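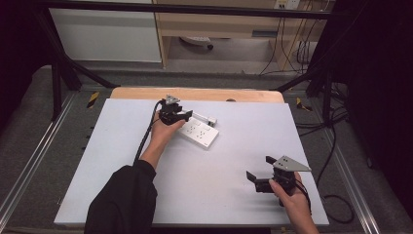 Two grippers, one power strip, and me trying to get hold of the plug end.

I've had the Brodari hand-held grippers for 29 days now, so I reckon I can say something useful about them. For anyone new to the blog, I spend a silly amount of time teaching robot arms to do dull jobs, and until July I did all of it by remote control. You sit there with a pair of joysticks, the arms copy you a beat late, and after an hour your shoulders are up by your ears. With these you just pick up a gripper in each hand and do the job yourself, and the arms learn from the recording. Lovely!

The pair cost me 925 pounds with the cables, bought through Juneck (they took ages to answer my emails but packed it all very well). The Tilov set I nearly bought was 1,453 and would have needed its own stand, so that was that.

First impressions were good. They're black, fairly compact, and each one has a grey triangular plate on top. The jaws close smoothly and I got used to the feel in an afternoon. My friend Jamila Munshi got it in ten minutes, but she plays the cello, so I'm calling that cheating.

Most of my testing has been with a power strip, as plugs and leads are what I want the arms to sort out in the end. Big movements are brilliant. Picking the strip up, turning it round, passing it from one side to the other – all of it feels natural, and I got more good recordings in one evening than I used to get in a week with the joysticks. The fiddly stuff is harder. The jaws are short, and when you go in for the narrow end of something you have to come at it nearly flat or you lose sight of what you're doing behind your own knuckles. I still fluff that one quite often.

Now the cables. Oh, the cables. Each gripper has one, the left likes to run back along my wrist and the right hangs off the side of the table and ends up in a loop on the floor. I've trodden on it more than once. Ngọc Doãn told me to tape the left one to my sleeve and that does help, though I feel a bit daft doing it. A wireless version would get my money tomorrow.

They get heavy too. Fine for short goes, but after about 2 hours my right thumb was sore and my recordings had gone sloppy, and sloppy recordings make for a sloppy robot. I stop for tea a lot more now.

The software is all right. It saves every go without fuss and lets you bin the bad ones straight away, but the menus are tiny and I still can't find where it keeps the left and right swap without hunting.

Would I buy them again? Yes, for anything you'd normally do with both hands. If you only have one arm to teach, see if Juneck will split a pair, and ask for the longer cable while you're at it.

Updated 04/09/2020: they do sell spare jaws separately, thanks to Hideaki Hamada for the tip. I've ordered a set and will add a note when I've tried them.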